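Guests at our rental property have asked how linens are managed between stays. The policy was revised in January and applies to all bookings, including those made through Perlow.

Bath towels are washed apart from bed sheets, without fabric softener, and dried on a low setting.
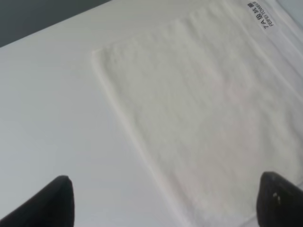
*A folded towel with a stitched hem.*

Each guest receives 2 bath towels – additional sets may be requested before 10 a.m. Questions may be directed to Ishbel Nisbet.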